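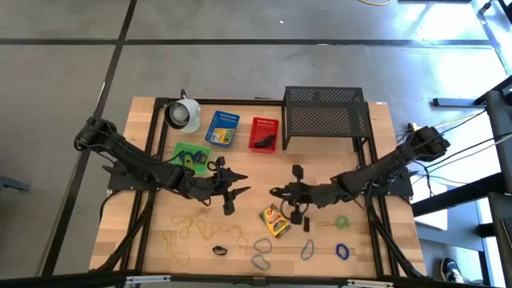
Plallasau Residents' Club — Craft and Hobby Section

Against the little basket

By Eleni Stan

Every spring somebody in this section proposes that we buy more baskets. The plastic kind, with holes in the sides, in cheerful colors. The argument is always the same: if each thing had a basket, each thing would be put away. I have heard it enough times to doubt it, and I would like to say so before the April meeting.

Take a worktable with a blue basket, a red one and a green one. The blue one has a printed card or package in it. The red one has a single black thing at the bottom. The green one holds a few small items, some yellow and some dark. Meanwhile the crayon box is lying out on the wood at an angle, with eight rubber bands and a hair tie scattered around it. The baskets are right there, with plenty of color to choose from, and the stuff most in need of a home is on the tabletop.

Gilberto Flores, who chairs our section, tells me this is a labeling problem. He wants a label on each basket, and he has found a set from Hoxha that comes with cards you can wipe clean. I have lived with labels. A label tells you what a basket was for on the afternoon you were feeling organized. By the following week the one marked "ribbon" has a glue stick and two dead batteries in it, and you have stopped reading.

My own view is that a small basket is a place to stop thinking about something. You drop in the black whatever-it-is and it stays there. I emptied my own craft shelf last winter, 60 baskets and tubs built up over more years than I care to work out, and roughly half of them held one object each. I had paid for a container to hold a thimble.

Rubber bands are the worst case. They don't want to be in a basket with holes. They want to be around something, or on a hook, or in a jar with a lid. Same with hair ties. A nail in the wall by the door has done more for my rubber bands than any storage system, and it was free.

Crayons already come in a box. Crayola has seen to that. Putting the box in a basket only means you have two things to open — three, if you bought the lids.

I will grant the raised shelf. A black mesh stand on four legs, set at the back of a table, gives you room on top and room below, and you can see through it. If the section has money to spend, I would spend it on a couple of those and leave the other 100 dollars in the account.

Members who disagree can bring their baskets to the April meeting. Please bring them with whatever is in them now.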